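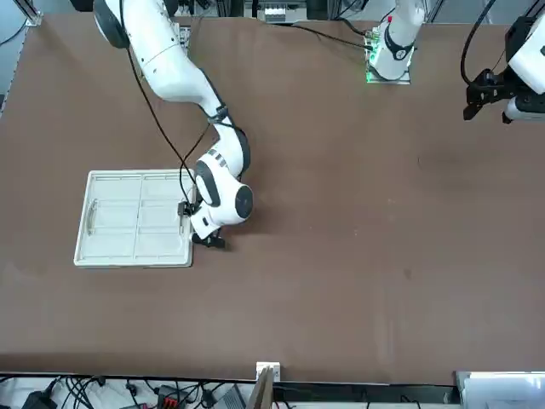

Straps, Crowns and Other Excuses - speaker notes, Friday, 6 p.m.

Opening
Wait for the people at the bar. Ask who is wearing a watch that shows the correct time. Then ask who is wearing a GMT and hasn't left the state this year. Keep my own sleeve down.

Why the strap matters
The strap touches you all day and gets the last five minutes of the budget. My Damgaard field watch came on leather so stiff it stood up by itself. I wore it for 3 weeks, swore at it, and put it on a gray nylon strap from Sedora. Same watch, and now I like it.
Pass the Damgaard around. Get it back this time.

Lug width
Measure before you order. Say this twice. A 20 mm strap on a 19 mm watch will go on if you force it, and it will look forced.

What to spend
Clundano wants 300 dollars for a bracelet. It is a very good bracelet. The watch it was made for cost me less than that, used, with a scratch on the crystal I have decided to call character. For 40 dollars Flovura sells rubber that doesn't collect lint, and I wear it all summer.
(If somebody brings up resale value, nod and move on.)

Changing it yourself
Tape over the lugs. Work over a towel. Spring bars fly farther than you think - I have found one in a shoe.
Demo here, slowly. Skip it if my hands are shaking.

Questions
Cut off at 6 questions, or the first one about investing. Leftover straps are on the side table, free, mostly brown.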